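Home Forums Hardware Help Old Machines Search Log in

Replacing the CPU in an old Dell tower, questions before I close the lever

Posted by slowsolder on 7/14/22
9 min read

Hello all. I am new in this forum but I have read it for a long time. Please excuse my English, I will try to be exact.

I have an old Dell tower which I bought from Gonari, the shop for used office machines. I paid 126 for two of them, without disks. One works well. The second one starts, runs for some minutes and then switches off. I have changed the thermal paste once and it did not help. Now I would like to take the processor from a third machine, which has a broken power supply, and put it into the second one. Both boards have the same part number, I compared them twice.

I have built computers before, but always with new parts. I have never moved a used processor from one board to another. My questions are these:

Is it necessary to clean the old paste completely from the processor before I put it in, or is it enough to clean the top after it is in the socket?

Should the tower stand up or lie down during this work? I have a small bench and the tower takes most of it.

Must I update the BIOS first, when the two processors are from the same family but not the same model?

Thank you for your patience.

slowsolder

Reply by pinecrate

Welcome. Clean it before. If you clean it in the socket you push old paste over the side and into the contacts, and then you will have a much worse afternoon. Use alcohol of high percentage and a cloth that does not leave fibers. Coffee filters are fine too.

Lay the tower down. I don't know anybody who does it standing.

Reply by marrow_lane

I do it standing, so now you know one person. The bench is narrow and I have good light from the side. But I agree that for a first time it should lie down.

About the BIOS: yes, if the new one is a newer model. Do it with the old processor still in, even if the machine only stays on for some minutes. If it stays on less than ten minutes I would not risk it, a BIOS update which stops in the middle is a dead board.

Reply by slowsolder

Thank you both. It stays on for nearly 211 seconds, I measured it with my phone several times. So I think the update is not possible with this processor. Is there another way?

Reply by pinecrate

Use the working machine. You said the boards are the same. Update the BIOS there, test the donor processor there, and you will know three things before you touch the bad one.

But 211 seconds every time is interesting. If it is always so regular I would suspect the cooler and not the processor. Is the fan turning? Is the cooler really flat on the chip?

Reply by tubfern

I want to disagree a little with the whole plan. A processor is almost never the part that dies. In my work we had a room full of these office towers and I changed power supplies, fans, memory, disks and a lot of capacitors on older boards. I can remember two processors in all those years, and one of them was dropped on the floor by me.

Change the power supply with the one from the good machine. It is four screws and some cables. Then decide.

Reply by slowsolder

tubfern, I understand. I did try the other power supply in June and the result was the same. I should have written this in the first post, I am sorry. The fan is turning. About the cooler, I believed it was flat, but I will look again.

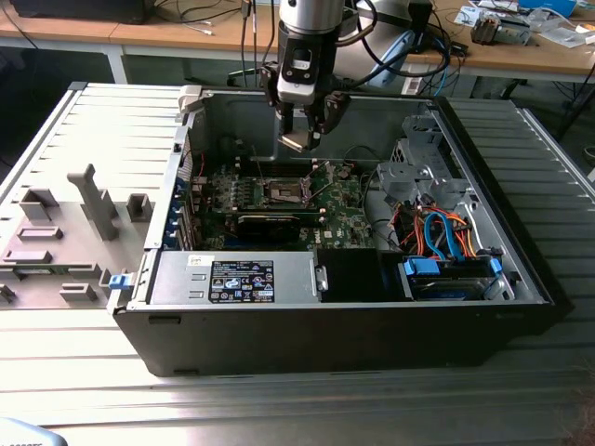 My plan for the bench is now the following. First I take away the cooler and the big plastic duct, and I lay the screws in a dish in the same order. Then I lay the tower on its side and open the socket completely, so that nothing hangs over it. It should look as it does here: the socket in the middle of the green board is open, one lever stands up on each side of it, and the processor comes down from above with free space around it. I will keep the memory in a bag during this time, also because the latches on the long slots in front are the first thing I would hit with my sleeve. Please tell me if I have forgotten something.

Reply by marrow_lane

Good plan. Two remarks.

The processor has to come down level. In your picture it is still tilted, and at that height it doesn't matter, but before it touches the socket it must be parallel. Then let it go down by its own weight. You should not press at all. If it is not sitting, lift it straight up and look at the notches again.

Find the small triangle on the corner of the processor before you start, and find the matching corner on the socket. With a lamp. I have good eyes and I still got this wrong once.

Reply by pinecrate

I would not take the memory out. Each time you take a module out and put it in again, you have one more thing to doubt when the machine does not start. With the latches closed nothing will happen to it.

Reply by tubfern

I take it out always. Ten seconds of work. And when it does not start, I begin with one module anyway.

Reply by pinecrate

Then we do it differently. My way has worked since a long time.

Reply by marrow_lane

Both ways work. slowsolder, do what makes you more calm.

More important is the metal table. Do you have a metal top too, or wood? With a case that lies directly on metal you are not in danger, but don't put the bare processor down on it. Put it in the plastic shell from a new one, or on the pink foam, with the contacts not touching anything. And touch the case with your hand before you pick up the part.

Reply by slowsolder

My table is wood, with an anti-static mat from Zellen on it. I also have the strap, but the clip is a little loose. I will touch the case as you say.

I have the empty shell from a processor I bought last year and I will use this.

Reply by ovalspoon

I am coming from the cooling section because somebody linked this thread.

What paste did you use the first time? If it was the gray one from Terkaleo in the big tube, I had exactly such a problem. The tube was old and the paste was dry like chalk in the middle. It looked fine on the outside. The machine went off after some minutes, always at the same time.

Reply by slowsolder

It was from Terkaleo, yes. The tube was already open when I got it. I did not think that it can become too old.

Reply by tubfern

And there is your processor problem.

Reply by pinecrate

Maybe. A dry paste does not usually give a shutdown in less than four minutes when the computer is doing nothing. I would more think that the cooler has one screw which does not pull. On these boards the screws go through to a plate on the back, and if one thread is damaged, the cooler is sitting at an angle and you can't see it with your eyes. Make a test: new paste, screw the cooler down in a cross, take it off again and look at the print. If one corner is thick and the opposite corner is clean, you have your answer.

Reply by ovalspoon

The print test is a very good idea, I second this. Use fresh paste for it and then clean and do it again for the final time. Never put the cooler back on a paste that was already pressed, there will be air in it.

Reply by slowsolder

I made the print test this evening. I used a new tube from Ueda.

The result: three corners are equal, and at the fourth corner the paste is thick, almost as I put it there. The screw in this corner turns, then it feels tight, and then after a half turn it is free again. So the thread is damaged, as pinecrate said.

I did not need to take the processor out for this. I feel a little foolish, but also relieved.

Reply by marrow_lane

No reason to feel foolish. You have a third machine with the same board. Take the plate and the screws from there.

Reply by tubfern

If the plate is glued, warm it with a hair dryer and go slowly with a plastic card. Don't use a screwdriver near the board.

Reply by pinecrate

On these it is not glued, it is only held by the screws. When you take out the last one the plate falls. Put a hand behind it.

Reply by tubfern

Some are glued. I have had both.

Reply by slowsolder

It was not glued, but I had the hair dryer ready.

The plate from the third machine is in, the four screws pull equally, and the machine is on since two hours with a video running. The temperature goes up and then it stays. I have left the old processor in its place.

I have still one question, for later. The processor in the third machine is the faster one and now it lies there without use. When I have updated the BIOS, would you change it, or leave it? The machine is for my mother, she writes letters and looks at photos.

Reply by ovalspoon

Leave it. Give her an SSD if she doesn't have one, she will notice that much more.

Reply by marrow_lane

I would change it, if only for the practice. You have already made the plan and you have fresh paste. But update the BIOS first!

Reply by slowsolder

I will buy the SSD now and think about the processor in August, when I have some free days. Thank you to everybody. I will write here if I do it.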